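Project Clasilero – progress update for Hendach
August 25, 2020
From: Eskil Sundqvist, Diltgate

Hello all,

I promised you an update once we'd got to the bottom of the gripper trouble, so here goes. It's a bit longer than usual and the news is mixed, but we're in a much better place than when I rang you.

First, the fault itself. We were well into the table-clearing recordings when Yen-ting Kuo felt the left handheld gripper close by itself. She'd opened it to let go of a cloth and it shut again straight away, hard enough to catch the side of her finger. She had a red mark and a few choice words, nothing worse, and she was back at her desk ten minutes later. It's in the accident book all the same. We stopped recording for the rest of that day and I took both grippers off to the bench.

My first guess was the trigger spring, and I was wrong, which cost us a good day and a half! The spring was fine. What we found in the end was a cable inside the handle that had been rubbing against a screw head every time the wrist turned. The covering had worn through, so now and then the gripper got a false "close" signal. The right one had the beginnings of the same wear, though it hadn't misbehaved yet. Cheung, who built the handles for us, have been very decent about it. They've moved the screw on the new drawing and are sending replacement shells free of charge, which we should have in September.

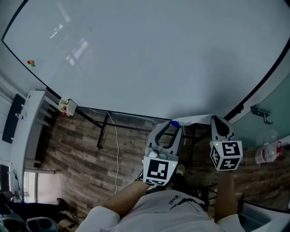 In the meantime we've put a sleeve over the cable in both handles and turned the closing force right down. I then ran each gripper through 4000 open-and-close cycles on the bench, twisting the wrist as I went (well, a little motor did the twisting, I had a cup of tea). Not one false close from either of them. Only after that did we let anybody pick them up again, and Yen-ting insisted on going first.

We've also changed a few habits. Fingers stay clear of the jaws while the power is on, even if something is stuck. Whoever is recording now has a second person in the room who can cut the power – we were slack about that before and I'm sorry. And both handles get opened up and looked at every week until the new shells are fitted.

Now the bit you'll want for your own report. We had planned on 2040 recordings by this point and we're short of that by 61. On top of those, I've pulled six recordings from the days before the accident, where the left gripper closes at odd moments in the log. I'd sooner lose them than have a robot learn to snatch. Yen-ting thinks two might be saved by trimming the ends, and I've told her she can try once everything else is caught up.

Money is all right. The bench time came out of our own hours and the sleeves cost next to nothing. The one thing I'd like to ask for is a spare gripper, so that a fault on one side doesn't stop the whole job again. Cheung's quote is attached. It would fit inside what we haven't spent on travel, so I'm asking you to let us move that across, with nothing extra on top.

If you're happy with that, could you let me know before the end of the month? They need a bit of notice to build one alongside the new shells. Yen-ting is sending the fault log and the cycle test results separately, and I'll write again when the shells are in.

All the best,
Eskil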